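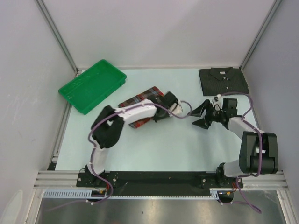 A plaid cloth and a folded dark shirt on a light blue tabletop, with a green tray.

Stilley Laundry Adds Folded Shirt Service at Its Niswood Shop

NISWOOD, Dec 8, 2022 – Stilley Laundry will now return washed shirts folded flat to any customer who asks for it at the counter. The new service costs $2 a shirt and covers button-front shirts in cotton, flannel, linen and most blends. It is open to new and existing customers at the Niswood shop, 900 Fatov Street.

Until now, Stilley has sent nearly all button-front shirts home on wire hangers. Hangers will still be the standard choice and the price for a hung shirt has not changed. Customers who want their shirts folded can say so when they drop off an order, or ask for a note to be added to their account so that every order comes back the same way.

The shop tried the service with a small group of regular customers starting in June. Most of them travel for work or keep their shirts in drawers. Several said they had been taking shirts off the hangers and folding them again at home, and that the creases from the second folding were worse than the ones they had paid to have pressed out.

"People were handing back bags of hangers every week and telling us they had no closet space for them," said Marisol Kowalczyk, general manager of Stilley Laundry. "A lot of the apartments near us have one short rail and a dresser. We had customers asking for folded shirts for years, and we would do it as a favor if we had time. Now it has a price and a place on the ticket."

How the folded service works

Shirts are sorted at drop-off by color and cloth. Dark shirts are washed apart from light ones, and brushed flannels go in a separate load so that lint does not end up on smooth cotton. Customers should empty the pockets and undo the cuff buttons. Collar stays should be taken out and kept at home.

After washing and drying, each shirt is pressed at the collar, cuffs and front. Flannel shirts are given a lighter press, which keeps the cloth soft. The shirt is then laid face down, buttoned at the top, the middle and near the hem, and the sleeves are brought in across the back. The sides come in next and the tail is turned up to meet the collar. When the shirt is turned over, the collar is at the top and the front is flat.

Stilley uses one folded size for adult shirts, chosen to fit an ordinary dresser drawer with two stacks side by side. Extra-large and tall shirts are folded to the same width and come out a little thicker. Children's shirts are folded smaller.

Finished shirts are stacked with the collars facing in alternate directions so that the pile stays level. A sheet of plain tissue can be placed between dark and light shirts at no charge. Orders are wrapped in brown paper and tied, with the ticket on the outside. A paper wrap holds up to 20 shirts, depending on the weight of the cloth. Larger orders are split.

Plaid and striped shirts

The staff found during the trial that patterned shirts needed some extra attention. On a plaid shirt, a fold that is slightly off shows up at once as a slanted line across the front. Stilley now uses the pattern as a guide and lines up the side folds with the checks. Fine stripes are treated in the same way, with the fold following the nearest stripe down from the shoulder.

Long sleeves are the other common problem. A sleeve folded back on itself too many times makes a lump under the chest, and the lump presses a mark into the front after a few days in a drawer. The shop settled on a single turn at the shoulder, with the sleeve laid straight down the back and the cuff left flat.

"Plaid flannel is the one we get asked about most, particularly in cold weather," said Kowalczyk. "It's thick and it slides around. You straighten one side and the other side has moved. We spent a good part of the summer on flannel, when it was far too warm to be thinking about it."

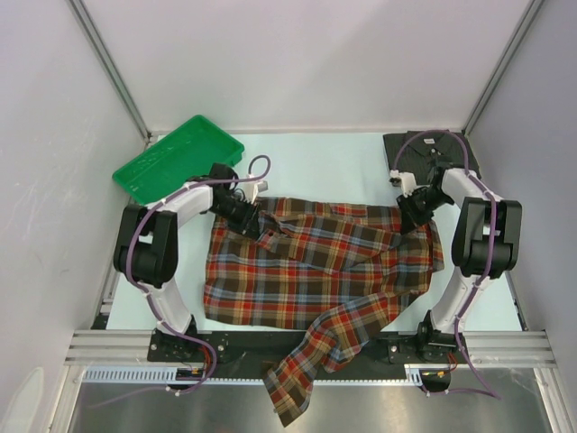 What is the best way to start folding a wrinkled plaid shirt?

Spread it out face down, pull both sleeves clear of the body, and smooth the cloth from the collar toward the hem before making the first fold. Fastening the top button first helps keep the collar in place.

Turnaround and pickup

Folded orders take the same time as hung orders. Shirts left before 10 a.m. are ready after 4 p.m. the next working day. Rush service is offered for hung shirts only at present, and the shop expects to look at rush folding once it has a better idea of how many people want it.

The Niswood shop has set up two long tables in the back room for the work, along with new shelves near the counter where wrapped orders will wait for pickup. The shelves replace one of the moving rails. Together, the tables and shelves give the shop room to fold 700 shirts a week. Stilley said it does not plan to fold more than that through the winter, and may close the service to new customers for short periods if orders come in faster than expected.

Orders that are not picked up within 30 days are moved to storage, as before. Folded shirts kept that long may show light creases along the side folds. Stilley will press them again free of charge if the customer asks at pickup.

Small businesses that send in work shirts may use the service at the same price. The Peng Hotel, two doors down on Fatov Street, was part of the trial and will continue to have its front desk shirts returned folded and sorted by size. Business customers are asked to mark sizes inside the collar with a laundry pen. A size written on the care label tends to wash off sooner.

What is not included

The folded service does not cover tuxedo shirts, shirts with pleated fronts, silk, or anything with beads or metal trim. These will still be returned on hangers under a cover. Polo shirts and T-shirts are already folded as part of Stilley's wash-by-the-pound service and there is no added charge for them.

Missing buttons will be replaced with the closest match the shop has on hand. Customers who want an exact match should bring the spare button that came with the shirt. Small tears can be mended for a separate fee, and the counter staff will call before any mending is done.

Wire hangers may still be returned to the shop in bundles. A box for them is next to the front door.

Folding advice at the counter

A printed sheet showing the steps of the Stilley fold is available free at the counter. It covers long-sleeve and short-sleeve shirts and has a short section on packing. For a suitcase, the sheet suggests placing the heaviest shirts at the bottom and filling the space around the collars with socks or other small items so the collars keep their shape. For a drawer, it suggests keeping stacks low enough that the bottom shirt can be taken out without pulling the others apart.

The sheet was written by the shop's staff. A large-print copy can be requested.

"Some people will read the sheet and do it at home, and that's fine with us," Kowalczyk said. "They still have to get the shirts washed somewhere."

About Stilley Laundry

Stilley Laundry is a family-run laundry and pressing shop in Niswood. It offers shirt service, wash by the pound, household linens and basic mending. Dry cleaning is accepted at the counter and sent out.

Press contact
Marisol Kowalczyk, General Manager
Stilley Laundry
900 Fatov Street, Niswood

Price lists and counter hours are posted at the shop.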